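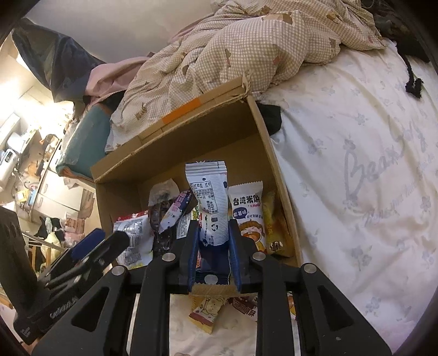

Snack box, open on the bed, one packet held upright.

So I've been trying to eat my way through our snack stash before ordering any more, and I'm doing badly, and it's made me think a lot about snack subscriptions and mail-order food in general. I've had three different ones going over the past couple of years (not all at once, I'm not that far gone) and people keep asking me whether they're worth the money. My answer changes depending on whether you catch me before or after lunch.

It started with my friend Annick, who moved away for work and began mailing me whatever odd thing she found in the corner store near her apartment. Seaweed crackers, sour plum candy, a bag of something crunchy and salty that I still can't identify and still think about. I'd mail her back peanut butter pretzels and those terrible orange crackers she misses. The postage was ridiculous. One parcel cost me more to send than everything in it, twice over, and she finally told me to stop and just sign up for a box like a normal person.

The first one I tried was Flemusau. It came every month, it was very pretty, and it had a little booklet telling you what everything was and how it's eaten at home. I loved the booklet! I still have a pile of them in the kitchen drawer. The snacks were mostly sweet, though, and I'm a salt person. By the fourth month I had a shoebox full of gummy things that I was pushing on everyone who came through the door. My neighbor Leandro took most of the lychee ones, so at least they went to somebody who likes them.

Then I switched to Kemex, where you pick your own stuff, and that was a dangerous amount of freedom. You choose from a long list and there's a minimum order, and of course the minimum is set just above what a sensible human would buy. I remember sitting up at 11 at night in December adding shrimp chips to the cart to get free shipping. I was 6 dollars short. I ended up spending 87 dollars. On chips!

I do think picking your own is the better deal if you already know what you like. If you don't, get a mixed box for a few months first and write down the winners. I mean really write them down, because I didn't, and there's a spicy broad bean I had once that I've been chasing ever since. I threw the bag away and all I remember is that it was sort of green. I've ordered four wrong kinds. They were fine. They weren't it.

The thing I've gotten much better at is labels. I can't read most of the languages that turn up in my kitchen, so in the beginning I just opened things and hoped. That's fun until you bite into what you think is a chocolate cookie and it's salty fish (not bad, just a shock at breakfast). Now I use the translate thing on my phone. It struggles with shiny bags and very small print, so I flatten the packet out on the counter under the good light and try a few angles. You get some strange results. One cracker was described to me as "the wind of grandmother's biscuit" and I've never wanted to eat anything more.

Serving sizes are worth a look too. A lot of the numbers I see are given per 100 grams, and I spent a long time thinking I was eating far more than I was, since a little packet can be a fraction of that. Then there are the ones that go by the piece, and who on earth eats one piece? If you've got allergies, please don't rely on a phone translation. My brother-in-law Florian has a serious nut allergy and he won't touch anything unless there's a proper label in a language he reads, and I think he's completely right. I keep a separate shelf for him when he visits.

Storage! I get asked about this more than anything. Rice crackers go soft the minute you look away, at least in my kitchen, where it gets steamy. I had a set of Mirow tins for a while and they look adorable but the lids are loose. Plain glass jars with the clamp tops have been much better. Anything with seaweed in it goes in the jar with the little drying packet still in there, and I finish it that week, which has never once been a hardship.

Small packets are the other answer. They make more trash and I feel guilty about that, but I also don't stand at the counter eating an entire family bag while the pasta water boils. I go back and forth. At the moment I buy big bags of the things I can resist and small ones of the things I can't, so it's big bags of dried mango and tiny bags of everything else.

As for whether you should get a subscription - if it's for a treat and you like surprises, sure, do three months and cancel before it renews. Put the cancel date in your phone the same day you sign up. I forgot with Flemusau and paid for a whole extra box, which was, naturally, nearly all gummies. If you've got a decent international grocery anywhere near you, go there first. Mine is a bus ride away and it's cheaper for nearly everything, plus the woman at the register will tell you when you've picked the bad brand.

Next up I want to try making my own chili crisp peanuts, and I've got a recipe from Annick that just says "fry until happy." I'll report back. And if anybody knows the green broad beans, please, please leave a comment.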